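Thread: Hand-held gripper pulls to one side when it closes, where do I start?
Board: Grippers and End Effectors > Upkeep and Repair
Started Jan 27, 2019

linkage_lou wrote:
Hi all, new here and very happy to have found a board where people get excited about pivot pins. I have a two-sided hand-held gripper, the parallel linkage kind, trigger in the handle, camera on top looking down at the jaws. I use it for cloth, mostly folding and lifting. It was lovely for months and now the left side gets to the fabric before the right side does. With a block of foam you'd never notice. With a pair of pants it drags the whole fold over to one side before it pinches!

I've wiped it down and put a drop of light oil on the outer pins. No change. Do I start with the trigger, the linkages, or the fingers themselves?

Mottram_shop wrote:
Linkages. It's always the linkages. Pull the caps off the two inner pivots and look at the bushings. On mine one had gone egg-shaped and the other looked brand new. You can feel it if you hold the base still and wiggle the finger tip in and out. Any click at all is too much.

And please get that oil off the pins if you work with cloth. Oil plus lint makes felt. I've pulled out little felt washers that I swear were better made than the real ones.

linkage_lou wrote:
Ha, OK, oil is coming off tonight. There is a tiny click on the left. I thought that was normal.

trillora_fan wrote:
I'm going to disagree with Mottram_shop, in a friendly way. A worn bushing gives you slop, and slop doesn't care much about which side goes first. If one side reliably leads, I'd look at how the two sides are timed. Mine has a gear pair under the discs and I once put it back together one tooth off. It ran fine, looked fine, and the left finger led on every single close. Took me a whole evening to see it because I was so sure I'd done it right.

Open it fully and measure from the center of the base to each finger tip. If those two numbers don't match, leave the bushings alone until they do.

Mottram_shop wrote:
But Lou says it worked for months. Gears don't skip a tooth sitting in a drawer.

trillora_fan wrote:
They do if it gets dropped on the floor with the jaws open! Lou, has it been dropped?

linkage_lou wrote:
...it has been dropped. In July, down a flight of stairs. But it worked after that, I thought. Now I'm wondering how closely I was looking.

Pacita Sison wrote:
Oh, I love this thread, I've been through exactly this. You're both a bit right, I think. On mine the gears were one tooth out AND the left inner bushing was worn, and fixing only one of them got me halfway, which was maddening.

My order of work now, for what it's worth. Take the fingers off first so you aren't fighting the rubber. Close the trigger slowly and watch the two arms come in. If they're not mirror images of each other, fix that before anything else. Then check the pivots for play. I put in new bushings from Pridow, dry, no oil, and tightened the caps until the arm just stopped rattling and would still drop by its own weight. Then the fingers go back on and I do 60 slow closes on nothing, then 60 on a folded dish towel. If the towel stays put I call it done.

One more thing, and I really believe in this: do the last check on real laundry on a real bed. A bench is flat and hard and forgives a lot. Something dark and heavy on a soft bed will bunch up on you, and you find out very fast whether both fingers arrive together.

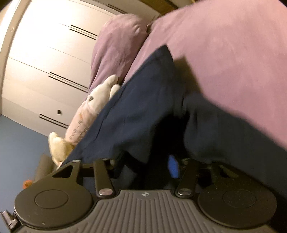 I go for the thickest fold first, then a seam, then a single layer near a hem, which is the mean one. If it's still pulling, you'll see the hem walk toward the side that touches first. I tilt the tool as far over as my wrist will go, too. Gravity takes up the play in one direction, so a gripper that behaves perfectly upright can lead on the left as soon as you lay it over. That's how I found my second problem, after I'd already told everybody it was fixed.

Mottram_shop wrote:
The tilting trick is a good one. I've only ever tested mine upright. Stealing that.

I still say tighter on the caps, though. "Drops by its own weight" is loose for me. I want a little drag.

Pacita Sison wrote:
With drag my trigger spring won't open it all the way! Maybe you have the stiffer spring. The one in my Zullow kit is pretty soft.

Mottram_shop wrote:
Could be. I swapped my spring so long ago I forgot I did it.

linkage_lou wrote:
Update! Fingers off, measured like trillora_fan said. The left tip sits 2 mm closer to the center than the right with the trigger fully out. So that's timing, yes? Opening up the base now. There are 18 screws in this thing and they are not all the same length, so I'm sticking them in a piece of cardboard in the pattern they came out.

trillora_fan wrote:
YES, timing. Put a dot of paint marker on the teeth before you separate them, both where they are now and where you want them. And do the bushing on the left while it's open, Mottram_shop is right that it shouldn't click.

linkage_lou wrote:
Dots are on. Ordering bushings tonight, and I'll do the bed test with my heaviest jeans as soon as they come in.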